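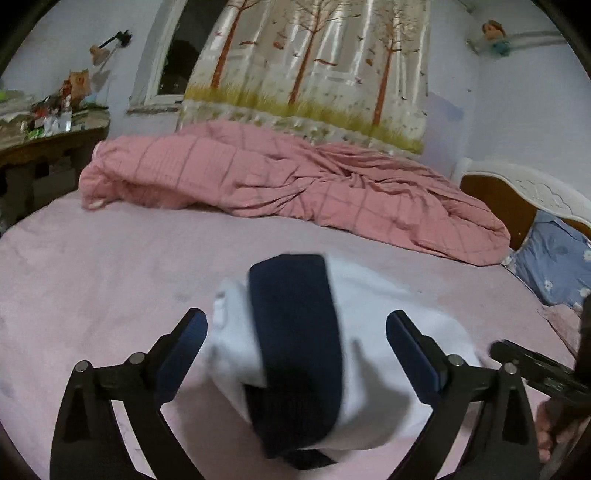

Gripper width estimate drops out on dark fabric, segmentation eats the finger pads

Posted in: Perception / handheld grippers

Tags: segmentation, gripper width, cloth, wrist camera, replay

Sorry if this has come up, searched and got mostly rigid object stuff.

Setup: handheld two finger gripper, wrist fisheye, passive linkage fingers, dark blue ribbed pads. No encoder. Opening comes purely from vision, I segment the two pads, take the inner edge of each, look up width from a calibration table. Pipeline is Plolstead 3 with the Wihongi plugin for masks. Task is folding clothes on a bed, left and right gripper both handheld, so there's often a second gripper poking in at the side too.

Works great on the pink sheet. Works great on white cloth. Then a garment with a wide navy band ends up between the fingers and it all goes sideways. The band sits near the middle of the gap and the mask for the left or right pad (it switches) jumps onto it. Width reads nearly closed when the fingers are wide open. Policy trained on that learned to "close" by hovering over dark cloth. Very annoying to debug, took me most of December.

What I tried:

raised the mask confidence threshold. Now I get dropouts instead of wrong values, and the interpolation draws a nice smooth line through garbage

HSV threshold as a sanity check. Useless, pads are dark blue, band is navy, at the bottom it goes almost black anyway

median filter over 8 frames. Fine for single frame glitches, does nothing when the jump lasts a whole approach

retrained the mask head with 70 more labeled frames. Better on that garment. Then broke on a different one

Log from one of the bad stretches:

width_node: left_pad ok conf 0.91
width_node: right_pad ok conf 0.88
width_node: right_pad centroid jump, accepted
width_node: width below table min, clamped

"centroid jump, accepted" is the bit I don't get. Why accept it?? There is a max_jump param and I set it. No effect that I can see.

Not keen on repainting the pads because I have a lot of data already recorded with these ones and want to keep it. Is there a sane way to do this in software or am I stuck relabeling forever.

Plolstead on Ubuntu, offline processing only, don't care about speed.

—

ribbed_pad
4 replies below, accepted by poster

You're solving a harder problem than you have. The fingers are a linkage. One degree of freedom. Every pad position the camera can ever see lies on one curve per finger, fixed in the camera, doesn't matter what the cloth is doing. So don't segment "dark blue thing", fit the mechanism.

What I do:

Record a calibration clip, fingers opening and closing slowly against something plain and light. Your pink sheet is fine. Keep the other gripper out of view for this.

Undistort first. Do not skip this with a fisheye. Pads wide open are way out toward the side and the raw curve gets ugly there.

From the good masks, store the outline of the whole finger at each opening. Pad plus linkage plus pins. The pins are the best part, round and silver on matte black, very few shirts have those. Two per side on the gripper in your picture.

At run time, one unknown per finger, the opening. Score every stored outline against the edge image, pick the best. Or one unknown total if your left and right are geared together, check yours for backlash before you assume that.

Smooth over time with a Viterbi pass over the scores, since you're offline. Cost for moving more than a finger can move between two frames. Don't median anything.

A navy band in the middle of the gap simply can't win. For the pads to be there, the arms and pins would have to be there too, and they're not, they're out at the sides. The mask net has no idea about that, it sees a dark vertical blob and likes it.

Where it will still be weak: fingers nearly closed ON the dark fabric. Pad edge against navy has no contrast so you're living off the pins and the outer arms. Still ok for me but noisier. Write out the gap between the best score and the second best as a quality number and keep it with the data. Mask the loss with it in training.

Also the sheet shows through the gaps in the arms. That's signal. If you blur too hard before edges you lose it. I had blur cranked up for weeks and wondered why the fit was sloppy.

Second gripper coming in at the side: don't add a class for it. Your own fingers only live on the curve, so crop scoring to the band of pixels your finger can reach. The other one still overlaps it now and then, the Viterbi pass carries you over most of those.

The good news is all your recorded data is still usable, as long as the camera mount hasn't been knocked. If it has, redo calibration per session. Check by overlaying the wide open outline on the first frame of each session and flipping through them. Boring, does the job.

Comments

poster: ok this makes so much sense. I was treating every frame like I'd never seen a gripper before. Trying it tonight.

poster: back. 3 sessions reprocessed, the dark band stretches now read wide open the whole way through. One session is off by a constant, I think I bumped the mount. Will recalibrate that one. Pins are great. Accepting this

ribbed_pad: constant offset is nearly always the mount yes. If it's tiny you can add a small image shift as a second unknown, solved once per session and NOT per frame. Per frame it'll happily trade shift for opening.

poster: did per frame first of course. yep. it does that

—

mid_tuning

About the max_jump thing, as the other answer skips it. In the Wihongi plugin max_jump is only checked when confidence is below accept_conf. Above that it takes the mask no matter where it went, and logs "accepted". Your right pad was at 0.88 the line before so I bet the bad one was high too. Nets are very sure about navy cloth, sadly.

Set

accept_conf: 1.0
max_jump: (whatever you had)
on_reject: hold

and it'll always check. hold is not great either, it repeats the last value with no flag, so turn on write_validity or you will be training on held values without knowing. Default is off, no idea why. I opened a ticket on the Dralton tracker, they package the plugin now, it's been sitting.

That doesn't fix your masks but at least it stops the lying. And turn off the clamp. "width below table min, clamped" should be an error. If the table says impossible, then the reading is wrong, don't round it to closed.

Comments

poster: oh for... yes accept_conf was 0.8. So max_jump was never running on the frames that mattered. Thanks

mid_tuning: everybody hits this. docs have it in the wrong section

ribbed_pad: +1 for killing the clamp. Should of put that in mine

—

bluntcorner

Just put bright tape on the pads. Biteo sells grippers with markers on already, never had this issue. Or train on more data, 70 frames is nothing, try way more with lots of dark clothes

Comments

poster: thanks but said above I want to keep the recorded data, tape doesn't help that

bluntcorner: fair, missed that. for new recordings then

ribbed_pad: tape on the pad face also changes the friction, careful with thin cloth. Put it on the outer arm if you must. And check the policy doesn't get to see tape in half the data and not in the other half, it'll pick up on which is which

poster: good point. leaving the hardware alone for now. Next problem is the same thing but on black socks, new thread if I get stuck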